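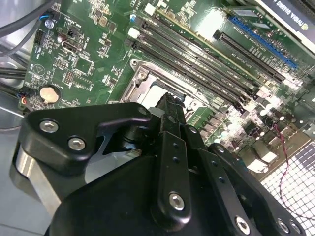 *Wrist view, finger at the lower edge of the CPU socket.*

**Memory seating demos: when do you stop collecting?**

**coldsolder_77**
We're teaching the arm to seat memory modules in old desktop towers, Koltside bench, case on its side with the panel off. I have 229 demonstrations so far, all teleoperated, all on the same board. The policy trained on them reaches the slots fine and then makes a mess of the last bit. It lines up, comes down slightly skewed and keeps pushing.

My plan was to carry on to 400 and retrain. Before I give up another fortnight to it, has anyone seen more of the same help at this stage?

**tidewrack**
How many of the 229 have a mistake in them that gets put right? If every one is a clean run, it has never seen a skewed module and has no idea what to do with one.

**coldsolder_77**
Hardly any. The Hennessy guide said to bin anything with a fumble in it, so I did.

**tidewrack**
I'd undo that if you still have the recordings. Keep the ones where the operator backs off and tries again, and cut the ones where they just lean on it.

**plinth**
I disagree a bit. Put fumbles in and it learns to fumble. We did that with connector work and ended up with an arm that wiggled before every insertion, needed or not. I'd start the run already skewed and record only the correction.

**tidewrack**
Same idea really — as long as the bad start isn't labelled as something to copy.

**coldsolder_77**
That I can do. The other thing is the cameras. I record the wrist view and a fixed one from the side, and the wrist one gets a lot of glare off the board. The fixed one sees the whole case, the fixture plate and the arm coming down, but the slots are tiny in it.
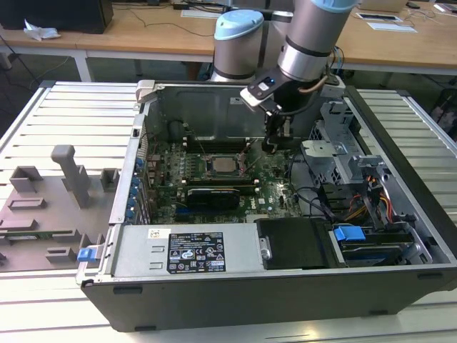

**oxbow_lane**
Try training on each view separately before you collect anything else. It costs you an evening. We had a set in Flullutel where the side view was doing nearly all the work and we'd spent weeks fussing over the wrist one.

**plinth**
And move the case. If it sits on the same rails in every run you've taught it one position. Slide it a bit, turn it a bit, change the lamp.

**coldsolder_77**
It does stay put, yes. Moving it means redoing the reset routine, but fair enough.

So: 40 skewed starts first, case shifted every few runs, lamp turned down. Then retrain on Kolta with each view alone and with both.

**tidewrack**
Do 67. With 40 you'll have too few left to hold any back for testing.

**plinth**
40 is plenty to see if it's worth doing.

**coldsolder_77**
I'll do 40 and post the numbers, then argue about the rest. Probably late January.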